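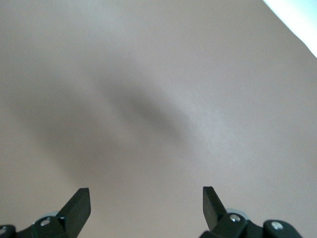

The surface in question, pinkish beige with a matte finish

What kind of finish is this and what can I clean it with?

Asked by Verna Wojcik
Viewed 2352 times

We moved into a rental in October and I'm trying to work out what I can safely use on this surface. It is smooth, no seams, no pattern. The color is a pale pinkish beige, but it goes more gray where the light hits it. Up close there is a very faint texture that I can hardly feel with a fingernail.

So far I have only used a damp cloth. That leaves streaks I can see in the evening with the lamp on. There is also one tiny dark speck that I can't decide about. It could be dirt or it could be a chip. The landlord left half a bottle of Distex under the sink but the label is mostly gone. I don't want to lose the deposit over a shiny patch. What should I try first?

3 answers

Answer from tolland_k (accepted)
Nobody can tell you the material from one photo. Matte paint, matte laminate and powder coat all look like that. Treat it as the most delicate of those, which would be the paint.

Use warm water with a few drops of plain dish soap. Wring the cloth out until it doesn't drip. Wipe in one direction, go over it again with clean water, then dry it right away with a second cloth. The streaks are probably water drying on its own, or leftover soap from whoever lived there before.

For the speck, lay a wet cotton swab on it for 20 seconds and roll it, don't rub. If it moves, it's dirt. If it doesn't, leave it alone and write it down with a date so it isn't charged to you later.

Stay away from melamine sponges and cream cleaners. They polish matte finishes and you can't undo it. I would not use the Distex if you can't read the label.

Answer from pbarlow79
I use Wunberg spray on everything and never had a problem. Got 9 bottles on sale. Smells OK.

Answer from Marnie in 4B
Agree with the first answer. One thing to add, test in a low corner and let it dry overnight before you look at it. Check it in daylight from the side. I skipped that on a closet door and ended up repainting the whole door.

Comment from Verna Wojcik
Thanks. Dish soap and a dry cloth took care of the streaks. The speck did not move so I have emailed the landlord about it.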